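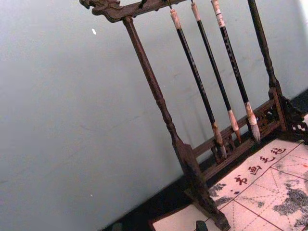 Week 4: Brush Scripts and the Writing Surface

Reading: Jenkins, chapter 3, and the Ladlow packet up to page 70.

Ink sits differently on silk, bamboo and paper, and the shape of a stroke changes with it. Clerical script has flat, wide characters and a flared end on the main horizontal stroke. Regular script came later and settled into the form most printed type still follows.

Terms to know
- seal script
- clerical script
- regular script
- running script – joined strokes, still easy to read
- cursive script – heavily shortened, often hard to read without training

A brush holds its tip only if it is rinsed after use and hung with the hair pointing down. Ink left in the base of the hair spreads it apart.

For next time: copy one line of clerical script twice, once slowly and once at normal speed. Bring both sheets.

12 shares
3 comments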